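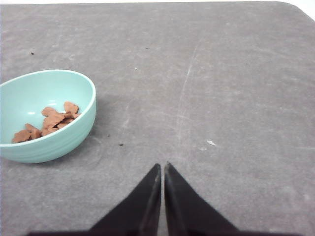
Kategorie: Werkstatt & Basteln / Fernsteuern / Galerie

Vormachen, bis es sitzt: meine kleine Küchenecke

19. Dezember 2019

So, endlich komme ich dazu, mal wieder Bilder hochzuladen! Seit Mai sitze ich an meinem Projekt Lui (so heißt der Arm bei mir, den Namen hat er gleich am ersten Abend bekommen und ist ihn nicht mehr losgeworden), und immer wieder werde ich gefragt, was ich da abends eigentlich treibe. Kurz gesagt: Ich bringe ihm Küchenhandgriffe bei, ohne ihm auch nur eine einzige Bewegung auszuprogrammieren. Ich mache alles selbst vor, entweder indem ich den Arm anfasse und führe oder über den Handgriff von Zisent, den ich mir im Frühsommer gegönnt habe. Lui zeichnet mit, und aus den Aufnahmen lernt dann das Programm.

Angefangen habe ich mit Führen von Hand. Das klingt gemütlich, ist aber auf Dauer ganz schön anstrengend, weil man ja den ganzen Arm mitschiebt und dabei noch auf die Finger vom Greifer achten muss. Und meine eigene Hand war ständig vor der Kamera am Handgelenk! Die ersten 52 Durchgänge habe ich deshalb komplett weggeworfen. Tat weh, musste aber sein.

Mit der Fernsteuerung geht es viel besser. Ich sitze daneben, schaue auf den Bildschirm und fahre die Bewegung so, wie ich sie gern hätte. Am Anfang habe ich furchtbar gezittert, und das Blöde ist: Das Zittern wird brav mitgelernt. Wer beim Vormachen kurz vor der Schüssel zögert, bekommt einen Arm, der kurz vor der Schüssel zögert. Ich habe mir dann angewöhnt, jede Bewegung in einem Rutsch zu fahren und lieber abzubrechen, wenn ich merke, dass ich korrigieren muss. Abgebrochene Durchgänge lösche ich sofort, sonst schleppe ich sie ewig mit.

Inzwischen sind es 714 brauchbare Durchgänge, verteilt auf alle möglichen Aufgaben: Schüssel schieben, Sachen herausnehmen, Sachen in die Pfanne legen, wieder zurück. Am meisten Spaß macht mir das Umfüllen Stück für Stück, da muss man nämlich jedes Mal neu entscheiden, welches Teil man zuerst nimmt. Oben drauf liegend ist leicht, an den Rand gelehnt ist gemein.
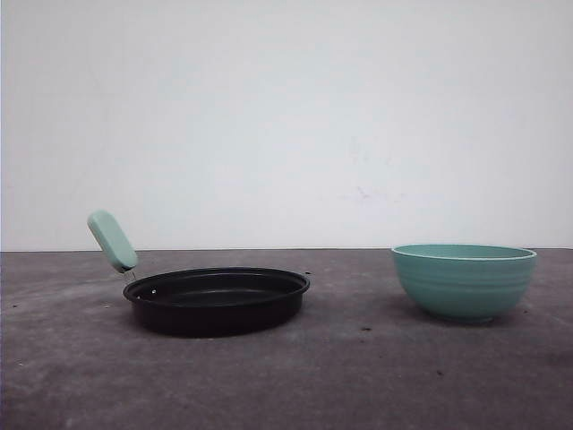 Den Aufbau verändere ich zwischen den Durchgängen ständig ein bisschen, mal ein paar Zentimeter nach hinten, mal alles gedreht. Das habe ich aus einer Anleitung von Skivov, und es hat bei mir wirklich viel gebracht. Früher hatte ich alles mit Klebeband markiert und jedes Mal exakt gleich hingestellt, und dann griff Lui prompt ins Leere, sobald ich einmal schlampig war. Der Stiel der Pfanne ist so ein Fall: Er zeigt schräg nach hinten links, von der Schüssel weg, und so ist der Weg von rechts herüber schön frei. Drehe ich ihn nach rechts, muss ich beim Vormachen einen höheren Bogen fahren, und genau solche Varianten fehlten mir lange. Davon habe ich jetzt 113 Stück extra aufgenommen, auch wenn es mich zwei ganze Abende gekostet hat.

Ach ja, die Farben. Ich mag dieses Mint einfach! Ob es dem Programm hilft oder eher schadet, dass Pfannenstiel und Schüssel so ähnlich aussehen, weiß ich noch nicht. Ich will demnächst eine Runde mit ganz anderem Geschirr vormachen und dann vergleichen.

Was noch hakt: das Loslassen. Beim Fernsteuern spüre ich ja nichts und sehe nur, wie weit der Greifer offen ist, also mache ich ihn immer zu früh und zu weit auf. Meine neue Regel lautet: erst absenken, dann bis 5 zählen, dann öffnen. Ja, das macht alles langsamer. Lui ist das egal und mir inzwischen auch.

Im neuen Jahr nehme ich den ganzen Kram mit zum Basteltreffen nach Pirnach, da darf dann jeder mal ans Steuer. Ich bin sehr gespannt, was passiert, wenn ganz verschiedene Leute vormachen, die einen hektisch, die anderen im Schneckentempo. Bilder davon kommen natürlich auch hierher!

Zuletzt in der Galerie

Neuer Handgriff, erste Versuche mit Zisent
Kabelsalat am Handgelenk und wie ich ihn losgeworden bin
Lui lernt Schubladen
Basteltreffen Pirnach: die Bilder vom letzten Mal
Skivov-Anleitung nachgebaut, Teil 2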